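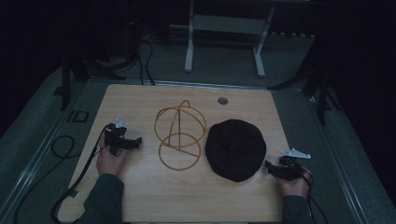 Evdokia Kontogiannis wrote in after the program went up to say that a soft cap left flat on a table is a ruined cap, that she has kept hers on wire for years, and that she hoped I wasn't going to stand up and tell people otherwise.

I am, a little. Read her note out in full before starting. She deserves a fair hearing and she's probably in the second row.

Opening. Ask for hands: who owns a hat stand? Who has a hat on it right now? Wait for the laughs, if there are any. My own count at home is two stands and one hat, and the hat is on the doorknob.

Slide stays up for this part. Black fabric cap, wire stand lying down beside it. Let people look before you talk. Then ask which one takes up more trouble in a hallway. The cap would go in a coat pocket. The stand wouldn't.

What we're told. Three claims come up again and again in shop leaflets:
- a stand keeps the shape
- a stand lets air in
- a stand protects the seams

Shape first. I'll give them this one for felt, and for straw with a stiff brim. A brim that sits with its weight on it can bend, and I've bent a few. But a soft fabric cap has very little shape to lose. It takes the shape of your head when you put it on. I have asked two shops, Rollis and the one in Jurkby that only opens on weekends, what exactly happens to a soft cap stored flat. Rollis said "it relaxes." Jurkby said it depends. Neither could show me a relaxed cap.

(If somebody calls out about steaming, say we'll get to it. We won't have time.)

Air. Fine, yes, open wire lets air through. So does a table, on the top side, and you can turn a cap over. If the cap came home soaked, put a rolled towel inside it and leave it alone until morning. I'd worry more about the radiator than about the surface it's sitting on.

Seams. I have never understood this one. A cap pulled down over a wire loop has something pushing at the cloth from inside, day and night. Why is that gentler than lying down? Thin wire is worse than a wide dome, I'd think. I can't prove it. I kept a wool cap on a Povis stand through one winter and found a faint ridge in the crown afterward, but that's one cap and one winter, and I wear it hard.

Pause. Water.

Now the fair part, so Evdokia doesn't walk out. Good reasons to own one:
- You sell hats and people need to see them.
- You forget what you can't see. I do. A cap in a drawer is gone until spring.
- You like how it looks. That's enough of a reason, and I wish the leaflets would just say so.

Price bit. The Georgiev wire stand was 24 dollars when I bought mine, and it tips if you hang anything heavy on one side. I've seen a turned one at 112. For a cap! Don't rant here. Last time I ranted and lost five minutes.

Reading aloud from the storage survey: leave out. I had 3083 written on my card as the number of replies and couldn't find where I copied it from, so it doesn't go in the talk.

What I do at home, if asked. Caps flat on a shelf, one deep, crown up. Felt hats upside down on the crown. Brush before putting away. No plastic bags. Wire stand is in the hall holding keys and a dog lead.

Questions. Take Evdokia first. If she has brought the cap, ask to see the inside seam, and say so if I'm wrong.

Leave the leaflets by the door, including the Rollis one.

24 shares
2 comments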